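Acta de la reunión del taller compartido Fladell
Mes de noviembre, 18:30 h
Lugar: sala grande del local de la calle Beltrán
Asistentes: nueve socios y la persona encargada del almacén
Excusan su ausencia: dos socios

1. Lectura y aprobación del acta anterior

Se lee el acta de octubre. Se corrige el apartado de llaves, donde decía "armario del fondo" y debe decir "armario de la entrada". Con ese cambio queda aprobada.

2. Cuentas

El saldo a día de la reunión es de 989 euros. Queda por pagar la factura de Wandik por el arreglo de la persiana. Se acuerda pagarla esta semana y no hacer compras grandes hasta que entren las cuotas de diciembre. Un socio pregunta si la fianza del local sigue siendo de 2000 euros. Se le confirma que sí.

3. Orden de las mesas

Se repite la queja del mes pasado: hay quien deja piezas y herramienta en las mesas al marcharse, y el turno siguiente empieza recogiendo. Se discute si poner un cartel. Varios asistentes opinan que ya hay demasiados carteles. Se decide lo siguiente:

- Los últimos diez minutos de cada turno son para recoger.
- Lo que quede en una mesa sin nombre pasa a la caja gris de la entrada.
- La caja gris se vacía a fin de mes. Lo que no se reclame se queda en el taller.

La mesa junto a la ventana sigue reservada para trabajos de pegado y no se usa para otra cosa.

4. Inventario de herramienta pequeña

La persona encargada del almacén presenta el recuento. Figuran 37 piezas de mano pequeñas, entre destornilladores, ganchos y punzones, sin contar las puntas intercambiables. Faltan un gancho recto y una lima fina que aparecían en la lista de primavera. Se pide a todos que miren en sus cajones antes de darlos de baja.

Se propone también revisar los nombres de la lista. Hay piezas apuntadas dos veces, una como "gancho" y otra como "pico", y no queda claro cuál es cuál. La encargada las volverá a apuntar por la forma de la punta: recta, curva o en ángulo.

5. Guardado de la herramienta fina

Hasta ahora la herramienta fina se guardaba suelta en un cajón, con las puntas mezcladas. Dos socios se han pinchado al buscar dentro. Se acuerda que pase a los estuches enrollables, que ya se usan en la mesa de relojería y han dado buen resultado.

Normas para los estuches:

- Cada pieza va en su bolsillo, una por bolsillo.
- El estuche se abre entero sobre la mesa y se deja abierto mientras se trabaja.
- Antes de enrollarlo se comprueba que no quede nada en la mesa.
- El estuche cerrado vuelve al segundo estante, no al cajón. 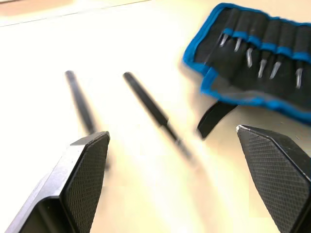

Se discute si las piezas deben ir con la punta hacia fuera o hacia dentro. A favor de dejarla fuera está que se reconoce cada pieza sin sacarla. En contra, el riesgo de pincharse al coger el estuche. Se vota: seis a favor de dejar la punta a la vista, tres en contra y una abstención. Queda aprobado, con la condición de poner un capuchón a las más afiladas - la encargada mirará si los hay sueltos en Vollgate.

Se habla de comprar otro estuche para el banco de electrónica. Queda pendiente hasta que se cobren las cuotas.

6. Iluminación

Dos socios piden cambiar los tubos de la zona central por otros de luz más blanca, de 4000 K. Se pedirá precio y se tratará en la próxima reunión.

7. Ruegos y preguntas

Se pide que no se apoyen botes abiertos en la estantería de los estuches. Se recuerda que la llave del armario de la entrada debe quedar colgada en su sitio - este mes ha faltado dos veces. Se pregunta por el torno pequeño, que sigue a la espera de una correa.

Sin más asuntos, se levanta la sesión a las 20:05 h. La próxima reunión se convocará por correo.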